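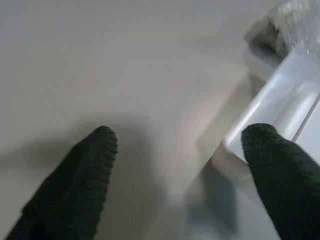 Dirk Rieger wants to know why his wallet asked for a fee bigger than the payment he was trying to make, and whether the thing is broken. It's not broken, Dirk! You have stumbled into my favorite corner of bitcoin and I'm going to need a whole thread for it.

1/
Your wallet shows you one number, a balance. Under the hood there is no balance. There's a pile of separate chunks, one for each time somebody paid you, and each chunk keeps its own size forever until you spend it. The nerdy name is UTXO. I call them coins and so do most wallets.

2/
Think of a jar of change. Two people can both have twenty bucks, one as a single bill and the other as nickels. Paying with the nickels takes a lot longer, and on bitcoin "longer" costs money. Fees go by how much room your transaction takes up in a block. The amount you send doesn't matter at all. (I love this. You can move a house for the price of a coffee.)

3/
Every coin you spend adds to the size. With the address type most wallets use now, it's a bit under 70 virtual bytes per coin. So paying someone out of one chunk is small and cheap, and paying them out of a heap of crumbs is big and pricey, even if the total is exactly the same.

4/
My own crumbs came from Clokano. I had it set to send me a tiny payout every time I hit the minimum, and I thought that was so tidy of me. A lot of them were 3,000 sats each. Cute! Then fees went up to 200 sats per virtual byte for a while, and each of those coins would have cost more than 13,000 sats to spend. More than four times what it was worth.

5/
They weren't gone, by the way. People panic about this part. A coin that's too small to spend when fees are high is still sitting there, still yours, and it wakes up again when things quiet down. You just can't use it in the meantime without burning money.

6/
Which brings us to the fix, and it's so simple: when fees are low, send all your little coins to yourself in one transaction. Lots of chunks go in, one chunk comes out. It's called consolidating. You pay the fee on the crumbs once, at the cheap rate, and next time it's busy you've got one nice solid coin to pay from.

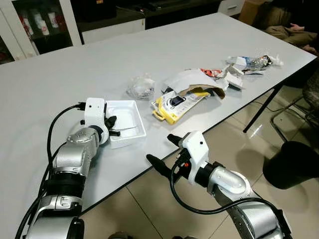 7/
How to do it, using Praltix since that's what I have on my phone (other wallets with "coin control" are pretty close):
Open the coin list. Tick the small ones. Hit receive, copy a fresh address of your own. Send max to that address. Set the fee by hand, low. Read the screen twice. Send.

8/
Mine was 11 coins in, one out. It came to just under 800 virtual bytes and I paid one sat per virtual byte, so less than 800 sats for the lot. I sent it at 5 in the morning and it went through before lunch. I was ridiculously happy about it, I told people at work.

9/
If it gets stuck, don't panic. You're paying yourself, so who cares if it takes a day or three? Turn on "replace by fee" before you send and you can bump it later if you get impatient.

10/
Okay, the catch, and it's a real one. Putting coins together in one transaction tells anybody looking at the chain that they probably belong to the same person. Henrike Lindemann pointed this out to me back in July and she was right. If one coin came from an exchange that has your ID and another came from a friend paying you back for pizza, maybe keep those in separate piles.

11/
So label your coins! Praltix lets you type a note on each one when it comes in. "Clokano payout." "Pizza." Takes two seconds, and it's no fun at all trying to work it out a year later from a list of dates. Ask me how I know.

12/
And stop making crumbs in the first place, if you can. I raised my payout minimum, so now I get fewer, fatter coins. For really small stuff I use Lightning, where this mostly isn't a problem until you move money back to the main chain.

13/
Last payment I made from the big coin: 314 sats in fees, confirmed in the next block. Same kind of payment was quoting me thousands when the wallet was scraping crumbs together.

14/
Dirk, go look at your coin list and tell me how many you've got. I bet it's a lot. And if anyone knows a desktop wallet that sorts coins by label AND by size, please reply, I've been hunting for one for ages.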